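Planning the Equipment Budget for a Bottle-Handling Task
Project report, Tonemside Robotics Option
Nicanor Chávez and Gwion Rosser

1. What we were asked to do

The course gave us a budget of $500 and a task: moving bottles between a desk and a refrigerator with a humanoid robot. The robot was already there, so the money was for everything else. Our first plan, written in December, put nearly all of it into spare parts for the hands. I (Nicanor) argued against that plan and still think it came from reading too many sales pages.

The Fukex fingertip kit was the main item. Its page promises "human-level grip on any container." No test is described, and no bottle sizes are listed. We wrote to ask and got the same page back as a PDF.

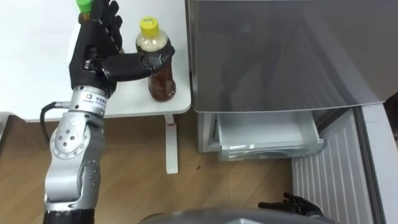 Should a student team buy spare fingers before the first trials?
Wait until something wears out. A kit bought early may be for the wrong joint, and Fukex does not take back opened packs.

2. Quotes

We asked two suppliers for the same list: fingertip kit, wrist cables, connectors, floor cable covers. Flemden quoted $231 and Bodin quoted a good deal more, but Bodin included shipping and Flemden did not answer when we asked about it. Gwion wanted to take the lower figure and move on. We kept both quotes open for two weeks, and in that time Flemden added a $41 handling fee that was not on the first sheet. That brought their total to $272 – still without shipping.

The lesson for our spreadsheet was to add a column for "what is not in the price." It filled up quickly.

3. Things the first plan left out

Cables were one line in the first plan. They should have been a section. The robot needs slack to walk from the desk to the refrigerator, and the slack has to go somewhere.
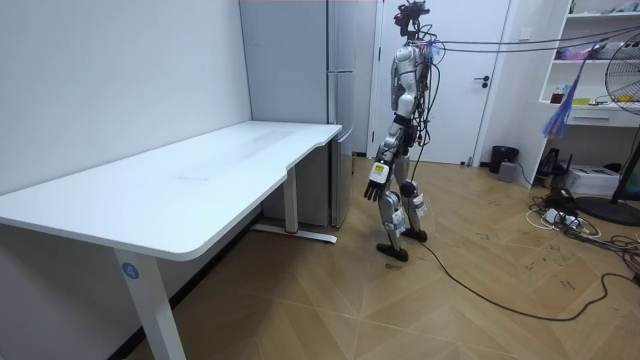
We had also put down nothing for the bottles themselves, for cleaning supplies, or for replacing anything that leaked. These are cheap items, but a budget that has no room for them ends up taking the money from somewhere else.

Gwion's view is that the refrigerator drawer should be padded. I am not convinced. Padding changes how deep a bottle sits, and then the reach has to be set up again, so the cheap fix costs lab hours that we never priced. 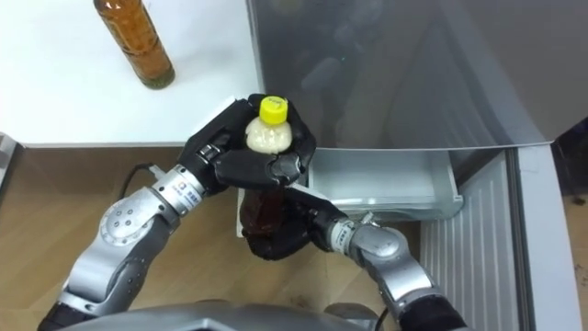

Lab hours are the weakest part of this report. We did not log them properly in the first month, and the numbers we have after that are partly from memory. Anyone comparing our costs with another team's should leave that row out.

4. Revised plan

Cable covers and connectors first, from Bodin. Bottles and cleaning supplies second. The fingertip kit stays on the list with no date next to it. Whatever is left of the $500 is held back until the end of the term, and both of us have to sign for it.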